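Can a machine yet take over the unloading of a dish rack or the handling of moulded parts?

Posted in Household and Workshop Automation, 2025-12-18

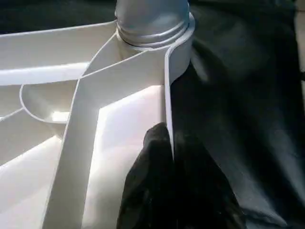

Details of the enquiry

Leena Lindqvist
I manage a shared repair workshop with a small kitchen attached, and I have been asked to report on whether any routine work could be given to a robot arm. The two tasks under consideration are emptying the dish rack and holding white plastic mouldings, of the type with a hub, ribs and a metal cap, while a member of staff inspects them. Our budget is 3425 euros, to include fitting. A supplier, Hirketura, has told us that both tasks are within reach. I should be grateful for the views of members who have experience of such equipment in ordinary use.

Replies

Jovita Ochoa
The two tasks ought to be assessed separately. Mouldings of one pattern, presented in the same position each time, are a reasonable subject for a trial. The difficulty lies in the thin parts. A rib or fin gives a gripper very little to hold, and it will bend if the pressure is set for a heavier piece. A soft fingertip helps, although it wears and must be replaced. Glossy white plastic under a strong lamp can also confuse a camera, and we obtained better results at our site after moving the lamp to one side and laying a dark cloth behind the work.

During our own trial in December we recorded 371 attempts at lifting a ribbed part from a tray. Of these, 30 ended with the part dropped or turned the wrong way. This was acceptable to us with a person present, and would not have been acceptable overnight.

I would not recommend the dish rack at your budget. Cups, lids and cutlery differ too much from one day to the next, and your staff would spend longer correcting the machine than emptying the rack. Please ask the supplier for a demonstration using your own parts and your own lighting, and obtain the results in writing.

Eetu Kiiskinen
No. We had a Prorham arm on hire for 22 days and it was returned. Buy a second dish rack.

Aino Koskela
I agree with the first reply as regards the mouldings. It should be added that the purchase price seldom includes guarding, a suitable bench or the training of staff, and the enquirer should confirm whether the word "fitting" in the quotation covers these items. A simple clamp on a turning base may meet the inspection requirement in full, at a much lower cost.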